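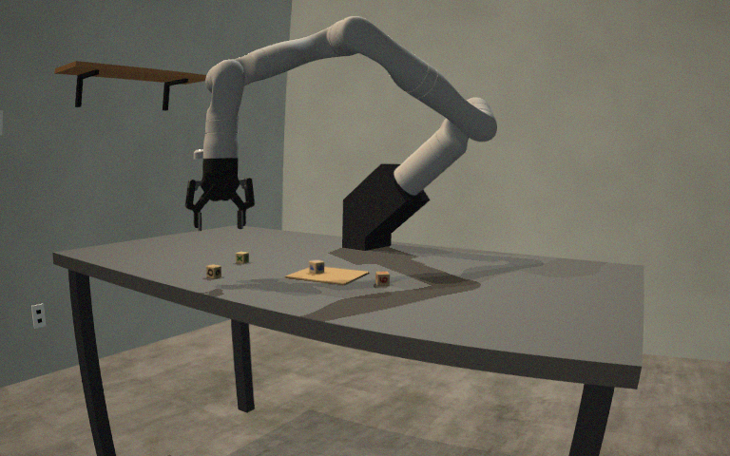
Jenport,2020年6月23日

上午跟 Randa 对了一遍采购清单,对得我头大,趁还记得赶紧写下来。

先说结论:臂先不下单。仿真里这套布局(臂装在桌面靠后的位置,两指夹爪,四个带字符的小方块,一块薄板)再跑一阵子,把桌子尺寸和底座位置定死了再去谈价。上次 Clolance 来报价的时候我们连桌子多大都说不清楚,人家只好按最大臂展那一档给,贵得离谱。Hadi 当时就说了,先在仿真里量,量完再花钱。好吧,他是对的,我当时嘴硬来着。

现在卡在底座。我原来想让底座离桌子后沿近一点,前面全留给方块和薄板,看着挺宽敞。可是桌子左边那一块,臂得从上面绕一大圈才过得去,肘部抬得很高。仿真里随便它抬,真房间可不行啊!Sabbagh 那间屋子有吊柜,还有一根走线槽,Nadine 说高度她去量,量完直接填到共享表里。墙上的搁板也是同样的问题,模型里我先留着,就是想提醒自己真房间的墙上也会有东西,手腕往左去的时候要留余量。

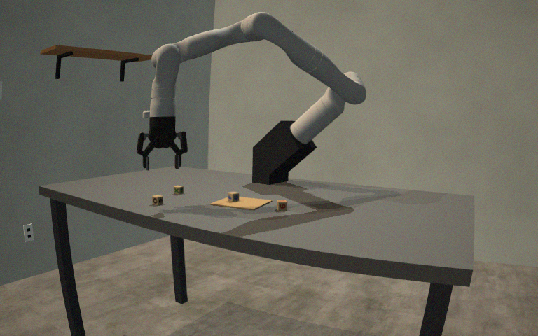 夹爪这边反而好办。方块都小,两指的够用,张开的行程绰绰有余,没必要上三指的,也没必要上带力觉的那款(Dalal 很想要,我知道,看她发来的链接就知道)。我的意见是先买普通的,法兰接口选通用的,以后要换也就是拧几颗螺丝的事。夹爪备用指尖要买 8 副,磨损这东西说不准,而且单买运费比指尖还贵。

钱的部分:桌子、底座安装板、线缆、急停这些杂项,预算里一共留了 2000 美元,Randa 算下来已经用掉快 1800 了,还没算地脚。我问能不能从 Fullitis 那个项目里挪一点,她说那边 3 月就封账了,想都别想。那就省桌子吧,不买成品的光学平台,找人焊一个架子,上面铺厚板。桌腿得粗一点,臂一甩起来整张桌子跟着晃的话,标定全白做。承重问供应商要书面的,口头说的不算,吃过亏。

差点忘了插座!模型里那面墙低处有个双孔的,我画的时候随手放的,结果 Noura 问控制柜到底从哪儿取电,我一下子答不上来。控制柜、工控机、两台显示器,再加相机的电源,两个孔肯定不够。她建议单独拉一路,我请她顺便问问楼里的电工要排多久的队。这笔也没进预算,先记着。

光照也记一笔。仿真里臂和底座的影子在桌面上铺得很大,方块上的字符要是落进影子里,识别会不会掉还没测。如果会掉,就得加一盏侧面的灯,带支架。先别买,等我把几种光照跑完再说。

待办:
Nadine,量 Sabbagh 的净高和走线槽位置
Noura,电路,排期
Randa,找 3 家焊架子的问价,地脚一起问
Dalal,把力觉夹爪的报价也要一份吧,放着明年用
我,底座往前挪一点再跑一轮,看肘部能降多少,跑完把桌子图纸发给 Hadi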